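Semmont Community Kitchens
Thread. Our guidance on keeping fresh vegetables and tableware in shared kitchens has been revised for February. The posts that follow set out the main points for members and hirers.

1/ The revised guidance applies to all kitchens run by Semmont, including the two at Londoño House. It replaces the notice issued last winter. Printed copies are held at each front desk and may be taken away free of charge.

2/ Fresh vegetables should be kept in an open basket and not in a tied plastic bag. A basket lets air reach the leaves and allows the next user to see what is there. Please do not line the basket with newspaper.

3/ Heavy items go in first. Carrots, swedes and whole cabbages belong at the bottom, with softer produce on top. Tomatoes should be kept on the shelf marked for them. 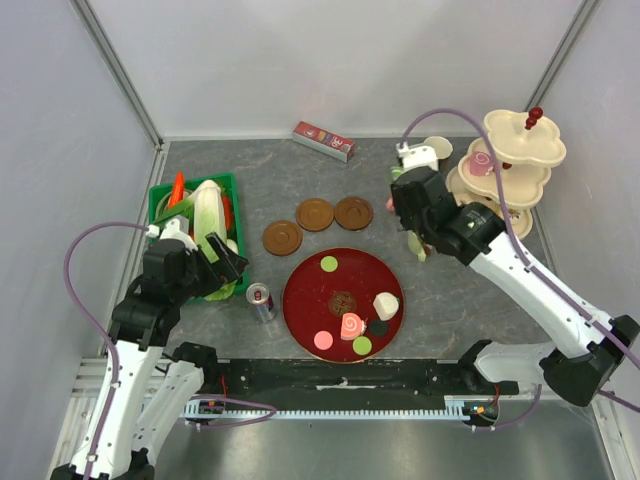
4/ Whole cabbages keep better than cut ones, and members are asked to buy the size they expect to finish. A napa cabbage, such as the one in the green basket, bruises easily along the outer leaves and should be held by its thick pale ribs when it is moved. Outer leaves that have wilted may be removed. The remainder should be left whole until it is needed.

5/ Cut cabbage must be wrapped, labelled with the member's name and placed in the refrigerator. Unlabelled food is removed at 18.00 each evening. We are unable to return items once they have been cleared.

6/ Trays. The large round trays are for carrying and serving. They should not be used as chopping boards, and we ask that hot pans are not placed on them. Several gold rims were damaged last year in this way. Please wash by hand with a soft cloth and dry before stacking.

7/ Coasters should be set out singly on the table before drinks are served, and returned to the drawer beneath the kettle afterwards. Wipe them with a damp cloth only. They must not be left to soak.

8/ Small boxes and packets of dry goods should be kept away from the sink and closed after use. Members who wish to share an opened packet may leave it on the Niltier shelf, which is emptied at the end of each month.

9/ A word on quantities. For shared lunches, the kitchen team allows about 200 grams of cabbage per person before trimming. Hirers preparing food for more than 100 guests should speak to Ilango Reddy beforehand, as refrigerator space is limited.

10/ Work surfaces are to be cleared and wiped at the end of every booking. Baskets should be emptied of loose leaves and rinsed under the tap. A charge of 820 pence applies where a surface has to be cleaned by our staff.

11/ The guidance was drawn up by Judite Bettencourt and Belmiro Falcão following comments from kitchen users. We thank all those who replied, in particular the Iso lunch club, whose suggestions on labelling have been adopted in full.

12/ A large-print version is available on request from Vitória Neves at the main office. Questions about bookings should continue to go to Fernanda Meireles. Replies to this thread are read on working days between 9.00 and 16.00.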